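Week 2 handout: choosing a hand-held gripper kit
Notes by Kusum Kanaujia, 7/9/18

Okay, so last time we finished up on arms, and a few of you wanted to know what you can do if you don't have the money for one. Quite a lot! This week is all about hand-held grippers, the kind you pick up and work with yourself while the kit records what the fingers do. The one I'm going over is the Pevik pair from Cikby, which Korkor Laryea and I have been trying out on small household jobs.

Price first, because you always ask. The Pevik pair is 1,310 with cables and one set of spare pads. The Wemari kit is 1,000, but you buy the pads separately and those are another 300, so the gap is a lot smaller than it looks on the order page (I fell for this myself). Please put both totals in your worksheet.

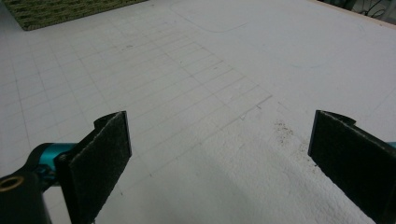
My favorite thing about the Pevik is how fast you stop thinking about it. The handle sits well in my hand, the fingers close evenly, and after one morning I was reaching for things without planning each move. Korkor has smaller hands and got tired sooner, so try it for a good long stretch before you make up your mind — five minutes won't tell you much.

Cloth is the test I'd run first with any of these kits. A block is easy, it keeps its shape and forgives a sloppy grip. Cloth slides and bunches, and you need both hands to agree with each other. Take the two sides, lift, fold, let go, and write down every time a corner slips. Acheampong's setup guide has a decent folding exercise in chapter 2 if you want something ready made.
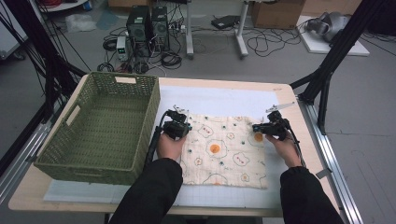
Two grippers at the sides of the quilted cloth, with the basket to the left.

Watch your cables! Mine caught on my sleeve more than once, and then I'd tug the gripper without meaning to, and there goes the recording. Cikby sells a longer set, but I'd sort out the routing before spending more money.

Now the moving parts. Look at the joints before each session and wiggle each finger gently. If one side feels looser, stop and tighten it. Check the pads too, they pick up fluff and threads from fabric work and I brush mine off with an old toothbrush. 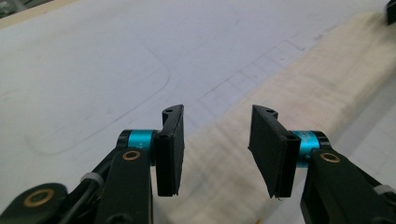
Jaws open: dark pads, turquoise hubs, brass-colored bushings.

My verdict so far is that I'd buy the Pevik for a class and think harder about it for home use. The support people at Cikby answered me the same day, the manual is thin, and I wish the case had a proper lid. Korkor still leans toward the Wemari and she'll make her argument in August, so come with questions for her.

For next time, read the Acheampong chapter and fill in the worksheet for both kits. Half a page on which one you'd choose is plenty.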